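소개

안녕하세요, 울우드(Ullwood) 컴퓨터 교실입니다. 저는 여기서 수업도 하고 전화도 받고 가끔 화분에 물도 주는 루틸리오 멜렌데스예요. 한국에 산 지 16년째인데 사투리는 아직도 반만 알아들어요 ㅎㅎ

처음엔 동네 어르신들 스마트폰 봐 드리는 모임이었어요. 사진이 꽉 찼다, 손주한테 영상이 안 보내진다, 그런 얘기 하면서 커피 마시던 자리였는데 어느새 수강생이 거의 47명이 됐네요! 지금은 문서 작성, 사진 정리, 인터넷 안전하게 쓰기, 그리고 컴퓨터 속 구경하기까지 일곱 개 반을 열고 있어요.
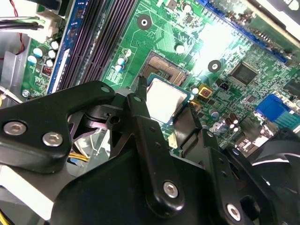
제일 인기 많은 건 역시 목요일 저녁 왕초보반이에요. 전원 버튼 찾는 것부터 시작하니까 겁먹지 마시고요, 같은 질문 열 번 하셔도 괜찮습니다. 부품이 궁금한 분들께는 속 구경반을 권해 드려요. CPU 소켓 안에 금빛 핀이 촘촘하게 들어찬 모습이나 프로세서의 납작한 은색 덮개 같은 걸 보면서 이름을 하나씩 익히거든요. 외우는 시험은 없어요. 저도 시험은 딱 질색이라서요.

수업은 한 번에 90분이고 중간에 꼭 쉬어요. 쉬는 시간이 수업보다 시끄러울 때도 많아요(귤 가져오시는 분들 늘 감사합니다). 교재는 제가 직접 만든 '드라닌(Dranine) 노트'를 쓰는데, 글씨가 큼직해서 돋보기 없이도 보신다고들 하세요.
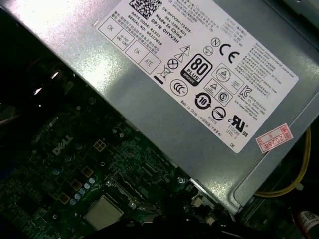

메인보드와 파워서플라이. 흰 라벨에 'Made In China'와 일련번호가 보여요.

9월에는 레드포트(Redport) 쪽에 작은 교실을 하나 더 엽니다. 자리는 29석이고 주차는 건물 뒤편에 하시면 돼요. 등록 전에 그냥 놀러 오셔도 좋아요, 커피는 제가 탈게요!

2024년 8월 21일 고침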